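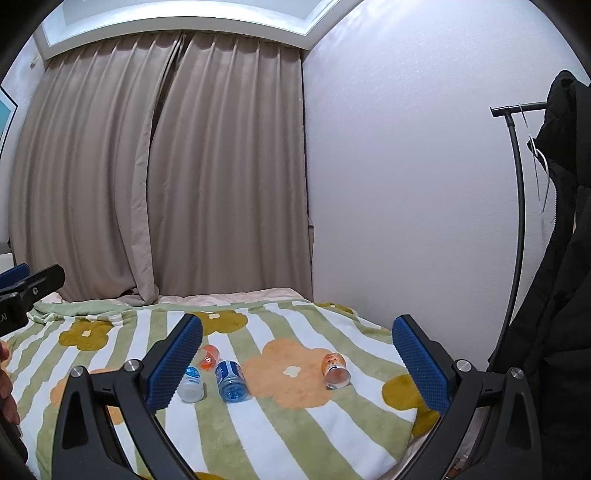
The little bottles in question, on the spare bed

Little bottles rolling about on the bed when I pack. How do you all manage it?

Posted by stripyblanket in Home and Travel, 2,154 views

Hello all, bit of a daft one but it's been bugging me since July. I pack on the spare bed, always have, because the bedroom at the front has the good light and I can spread everything out and see what I've got. Clothes are fine. Shoes are fine. It's the small bottles that drive me up the wall. I stand them up in a row, I go off to find my socks, and when I come back they've gone over and one of them is under the pillow or down the gap by the wall.

The blanket is a soft one with wide green and white stripes and big flowers all over it, and I'm fond of it, so please don't tell me to get rid of it! It does have a lot of give though, and the mattress underneath is one of those squashy ones from Famisstead that you sort of sink into. I've tried laying a tea towel down first and that made no difference at all.

The other half of the problem is that I can't tell what's what once they're all in the bag. I end up tipping the lot out at the other end at eleven at night looking for the one I want. We're off to stay in Limsakul for 27 nights and I'd like to have this sorted before then. Any ideas gratefully received, cheap ones especially.

kettleson_on
3 people found this helpful

Tray! Get a tray! I had exactly this (different bed, same squashy mattress problem) and what cured it was an old baking tray with a lip round the edge. Put the tray on the bed, put the bottles on the tray, and they've got a flat hard bottom to stand on and nowhere to go if they do fall over. When I've got everything together I carry the whole tray over to the suitcase and load from there. Mine has a dent in one corner and is no use for biscuits any more so it lives on top of the wardrobe now.

I'd also say stop standing them up if you haven't got a tray. Lay them down on purpose, all in the same dip, and they'll mostly stay put. You can make a dip by pressing your fist into the blanket. And pull the bed in tight to the wall, or stuff a rolled up towel down that gap, as I lost a perfectly good hand cream down mine for most of a year.

pegbag

just put them in a mug

mrs_overpacker

A mug is fine for two but you'd be there all day with any more than that, so I'm going to go on a bit, sorry.

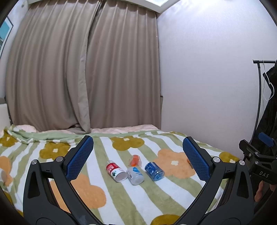
Sorting out which bottle is which comes down to colour for me, and I gave up reading labels on trips years ago, my eyes aren't up to it before breakfast. You're halfway there already with what you've got: one small bottle is red and white, another has an orange cap, there's a blue one, and then the see-through whitish one with the blue label. The two I'd expect you to muddle are that last one and the blue one, if you're grabbing in poor light. So put an elastic band round one of them, a thick one like the postman drops, and you'll know it by feel with your eyes shut. I do the same with my shampoo and conditioner and haven't washed my hair with the wrong one since.

For the bag itself, I'd go for one that opens right out flat, and I wouldn't use the sort with one big hole at the top. Mine's a Skuver, it cost me next to nothing in the sale and it has a row of elastic loops down one side, so the bottles stand up like pencils. There's a Hovero one that my sister swears by, but the loops looked a bit tight to me. If you don't want to buy anything, a clear freezer bag does the job nearly as well, and you can see the colours through it.

Last thing, check the lids before they go in. I give each one a good twist, then a square of cling film under the cap of anything runny. It takes a couple of minutes and I've got a ruined cream cardigan to show for the one time I didn't bother.

stripyblanket (original poster)

Thank you all! I've dug out a roasting tin that's got a decent edge on it and I'm going to have a go with that tonight. Love the elastic band idea too, there's a whole drawer of them in the kitchen. Pegbag, I did try a mug, it fell over as well.

This thread is closed to new replies. 372 members have saved it.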